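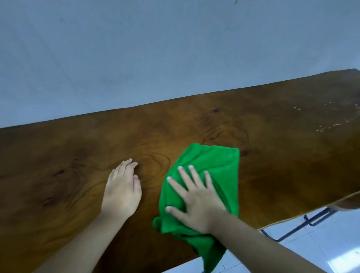 **Acta de la reunión del grupo de demostraciones, 3 de mayo de 2026**

Me tocó otra vez tomar notas, así que va como me sale (si falta algo, lo añadís al final y listo).

**1. Acta anterior**

Aprobada sin cambios. Sigue pendiente lo de renombrar las carpetas de Killau, que es cosa mía, ya lo sé.

**2. Tarea de limpiar la mesa**

Llevamos unas 2.899 demostraciones válidas y el acuerdo con Bataineh pide 3.000, ¡o sea que casi estamos! Discutimos un buen rato si vale que la mano izquierda se quede apoyada en la madera mientras la derecha pasa el paño. Yo decía que sí, porque todos limpiamos así en casa. La gente de control prefiere que las dos manos tengan siempre un papel claro. Quedamos en aceptarlo, con una etiqueta de «mano de apoyo».

**3. Agarre y despliegue del paño**
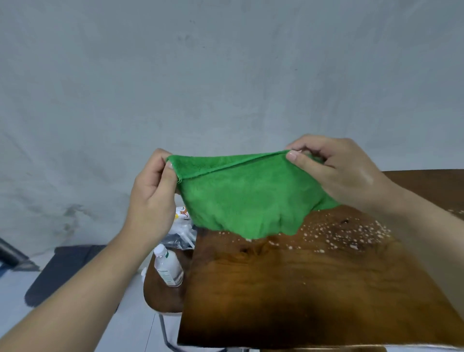

El despliegue es lo que peor aprende la política de Kodero, y ahí se nos fue media reunión. Cuando repite nuestros movimientos coge el paño por el centro y lo deja hecho una bola. Propuse que cada demostración tenga un momento bien marcado con la tela en alto, estirada entre las dos manos y con el dobladillo tenso arriba, como con el paño verde, antes de bajarla a la madera. También pedí que las motas blancas de la mesa queden a la vista en ese momento, para que la etiqueta de «zona sucia» se ponga sin adivinar. Hubo quien temía que saliera demasiado teatral, pero bueno, lo probamos.

**4. Teleoperación**

Con los mandos de Drevotton el mismo gesto sale bastante más lento y los pulgares no acaban de cerrar bien sobre la tela. A mí se me cayó el paño en 5 intentos seguidos (qué vergüenza). Vamos a grabar a mano el despliegue y dejar el mando para las pasadas sobre la mesa, que ahí sí va fino.

**5. Acuerdos**

- Grabar una tanda nueva de despliegue con la pausa en alto.
- Añadir «mano de apoyo» a la guía de etiquetas. Lo hago yo.
- Preguntar a Drevotton si se puede ajustar el cierre del pulgar.
- Revisar 7 grabaciones dudosas antes de enviarlas a Bataineh.

**6. Ruegos y preguntas**

Se preguntó si pasamos ya a doblar ropa. De momento no, lo retomamos en septiembre, cuando Killau nos confirme las horas de cálculo.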